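## Section 5. Sorting and Storing Fabric Items in the Common Room

This section applies to all fabric items issued from or returned to the Pistside Learning Center, including costumes, banners, seat covers, table cloths and donated clothing.

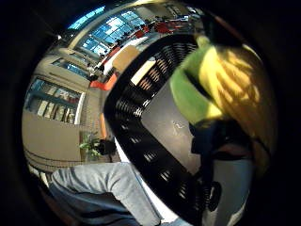 **Where should fabric items be kept between sorting and washing?**

Fabric items should be kept in a slotted container, with the lid off, until they are taken to the laundry room. Items that have been in a container overnight must be washed or shelved the next morning.

### 5.1 Before You Begin

Confirm that the following are available at the sorting area:

- one slotted container for washing and one for items that are already clean
- a packet of fabric tags and a laundry marker
- the Zaltum record sheets, held on the clipboard by the supply cupboard
- a small box for objects found in pockets
- a clean table or a clear section of floor

Containers must be wiped inside and out with a damp cloth and left to dry before use. Check the slots for threads, lint and broken edges. A container with a cracked rim should be set aside and reported to the supply office on extension 692.

> **Caution:** Do not use a container that has held paint, cleaning products or food. Residue may transfer to light fabrics and cannot always be removed.

### 5.2 Setting Up the Sorting Area

1. Move chairs away from the place where sorting will be done. Leave a clear path to both doors.
2. Set the containers within arm's reach of the person sorting. Staff may work seated or kneeling, whichever is more comfortable.
3. Keep containers clear of the heating vents.
4. Place the record sheet and the marker on the table, away from the fabric. Replace the cap on the marker whenever it is not in use.
5. Wash and dry your hands.

**Note:** If the room has been reserved by another group, sorting may be carried out at the far end from the entrance, provided that the group leader has agreed.

### 5.3 Sorting

1. Take up one item at a time and shake it out gently.
2. Empty all pockets. Place anything found in the small box and enter it on the record sheet.
3. Read the care label. If the label is missing or cannot be read, treat the item as hand wash only.
4. Check seams, hems, buttons and zippers. Close all zippers. Tie loose cords in a single bow.
5. Decide whether the item is to be washed, repaired or shelved.
6. Attach a tag to the label or to an inside seam. Do not pin through the face of the fabric.
7. Place the item in the proper container. Dark items and bright items must be separated before washing, but they may share a container for a short time if they are dry.

Large pieces, such as banners and full-length cloths, should be folded in half lengthwise and then loosely rolled. A piece that is too large for the container may rest over the rim during sorting. It must be folded inside before the container is moved.

> **Caution:** Damp fabric must never be left in a container with other items. Hang it on the drying rail at once and note the time on the record sheet.

Items needing repair go to the Patwary shelf in the supply cupboard. Write the fault on the tag in plain words, for example "left cuff seam open" or "hem down at back." Repairs should not be attempted at the sorting area.

### 5.4 Moving a Filled Container

1. Check that no sleeve, strap or cord is hanging through the slots or over the edge.
2. Fill the container no higher than the underside of the rim. Do not press the contents down.
3. Bend at the knees and lift with both hands.
4. If you cannot see over the load, remove part of it or ask a colleague to assist.
5. Set the container down flat. Do not drag it across the floor.

The laundry room is open to staff from 8:00 a.m. to 4:30 p.m. Containers may not be left in the corridor outside those hours.

### 5.5 Returning Clean Items

Clean items are to be fully dry before they are folded. Fold along existing creases where possible, with the tag facing out, and place heavier pieces at the bottom of the shelf. Costumes with trim should be hung on padded hangers.

Clean items are entered on a fresh line of the Zaltum sheet. Do not alter the original entry. When a sheet is full, sign it and place it in the tray for Shahnaz Amarasinghe, who maintains the fabric register. Register numbers now run to 1,784, and new numbers are given out only by the supply office.

### 5.6 Care of Containers

- Rinse with warm water and mild soap at the end of each month.
- Clear the slots with a soft brush. Metal tools will scratch the surface and may leave edges that catch on knitted fabric.
- Dry upside down on the rack.
- Stack empty containers only when they are dry, with no more than three in a stack.

Light scuffing of the inside surface is normal wear and does not require replacement. Raised scratches do. Replacement containers and spare fittings are ordered through Vukden using Form 300, which must carry the signature of the supply office.

The full stock of containers is inspected each March. Any container without an inspection sticker should be taken out of use until it has been checked.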